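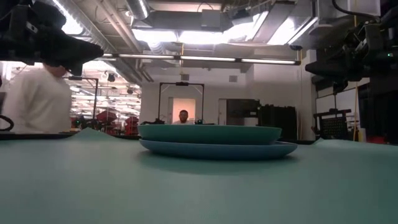
1/ Unstacking plates: where two-arm manipulation stands as of August

Thread on one chore. A bowl-like plate on top of a wider, flatter plate, two arms, one table. The task is to take the upper one off, set it down, and leave the lower one where it is. A five-year-old does this on request. I want to go through what makes it hard for a machine and what the current numbers look like.

2/ Terms first. "Can a robot do dishes" is too loose to answer. Dishes is at least four jobs: clear, rinse, load, put away. Each has its own failure list. Unstacking shows up in clearing and again in putting away, so it is a decent thing to measure by itself.

3/ Contact geometry. A parallel jaw needs an edge it can get on both sides of. A single plate flat on a table gives you very little of that. A plate nested on another plate gives you a rim with a gap under it, and the size of that gap depends entirely on the two profiles. With a curved upper rim over a wider lower one, the gap is workable. With two identical flat plates it's a few millimeters and you are into a different problem.

4/ Color. Teal on teal on teal is a hard setting for depth and segmentation. The boundary between upper rim and lower rim is carried mostly by shading, and so is the boundary between the lower rim and the tabletop. Glazed or shiny rims add a highlight that moves when the viewpoint moves. A model that learned "edge = color change" will put the grasp in the wrong place.

5/ Overhead lighting makes this worse in a specific way. Rows of tubes give long thin reflections along a curved rim. Those look a lot like a second rim. We have had a policy close its jaws very confidently on a reflection.

6/ Numbers. Pirkside is our internal task list for kitchen and bench chores. The unstack entry has 383 scored trials on the present policy. Scoring is binary: upper plate down flat, lower plate moved less than a thumb's width, no drop, no human hand in the workspace.

7/ Of those 383, 118 failed. That's a 69% success rate. Fine for a chart. Not fine for anything you own that can chip.

8/ Breakdown of the 118, largest group first:

- both plates lifted together
- jaw slid off the rim before lift
- lower plate dragged past the limit
- upper plate released too high
- timeout with no contact at all
- everything else

9/ Both-plates-lifted is the interesting one. The jaw goes slightly too deep, catches the lower rim, and the wrist camera is looking at the back of its own fingers by then. The policy has no idea it's carrying two. It proceeds to set both down neatly, in the right spot, and reports completion.

10/ A person catches that by weight, instantly, without looking. We have joint torque, so the signal is there in principle. In practice the difference between one plate and two sits inside the noise during the first part of the lift, when the arm is accelerating. Wait for it to settle and it's readable. The policy does not wait.

11/ Crude fix, currently in testing: lift a small amount, stop, hold, read, continue or abort. It costs 7 seconds with the filter we are using. I'd like that to be under one. The filter is conservative and I haven't had time to touch it.

12/ Why two arms. One arm can do this if friction under the lower plate cooperates. The second arm is there to steady the lower rim while the first lifts. This helps with dragging. It also introduces a new way to fail, where the steadying arm arrives early and nudges the stack off the place the lifting arm was heading for.

13/ Coordination between arms is the part I'd call least solved. Each side by itself is decent. Together they hesitate. You get a long pause with both grippers hovering over the table, then both commit at the same moment. Anyone who has tried to get through a door with a polite stranger knows the pattern.

14/ Speed. Median successful unstack is 21 seconds, without the hold-and-check step. I timed myself and got bored of trying to be fair about it. Call it one second, one hand, while talking.

15/ People ask whether speed matters if the thing can run all night. For a home, less than you'd think. For a shop floor or a commercial kitchen it matters a lot, because the plates arrive at the rate customers finish eating and the robot doesn't get a vote.

16/ Comparison with fixed automation. If you know the plate, the stack height and the position, a suction cup on a simple gantry beats all of this on every axis. Cheaper, faster, won't hesitate. The general arm only makes sense where you don't know those things. So testing the general arm on one known stack in one known position tells you very little, and I'd discount any demo that does it.

17/ What we vary: position on the table, rotation, plate pair, offset of the upper plate from center, room lights. What we don't vary yet: table height, tablecloths, food residue, anything wet. Residue matters more than people expect. Dried sauce is an adhesive.

18/ Centered stacks are easier than offset ones, which I didn't predict. My guess was that offset would help by exposing more rim. It does on one side. It also tips the upper plate slightly, so the approach angle is wrong by the same amount, and the policy has mostly seen level rims.

19/ Two outside approaches I've looked at. Fonus uses a compliant fingertip that folds under the rim. Good on thin plates, poor on heavy stoneware in the test I watched. Chin goes the other way, rigid fingers and a lot more sensing. Slower, and it almost never picks up two. If I were buying today for plates only I'd take the slow one.

20/ Neva is the dataset name you'll see in our plots. It's teleoperated demonstrations, all of it bench work. The useful finding so far is that clean demonstrations are not enough. Adding ones where the operator got a bad grip, noticed, backed off and retried did more for success than adding the same amount of perfect runs.

21/ The operators found this annoying to produce on purpose. A deliberate mistake looks different from a real one. We stopped asking for them and just stopped throwing away the real ones.

22/ Chores in general, my own ranking on present hardware, most ready to least:

- moving rigid items from bin to bin
- wiping a flat clear surface
- loading a rack with known cups
- unstacking mixed plates
- folding a towel
- folding a shirt
- anything involving a fitted sheet

23/ The order will offend people who work on cloth. Towels have come a long way and you could swap them with plates depending on what you count as folded. I count corners.

24/ So, can a machine do this chore yet. Supervised, with plates you don't mind losing, yes. Unattended in a house, no. The threshold I use is whether I would leave the room with my own dishes on the table, and at 69% I wouldn't get as far as the hallway.

25/ Next up is the hold-and-check step on the full set of plate pairs, then three-high stacks. I expect three-high to be bad. The middle plate has no clean rim from either direction and the top one shifts when the middle one moves.

26/ Replies asking for the scoring sheet: it's one page, I'll post it once the drag limit is written in millimeters and not thumbs.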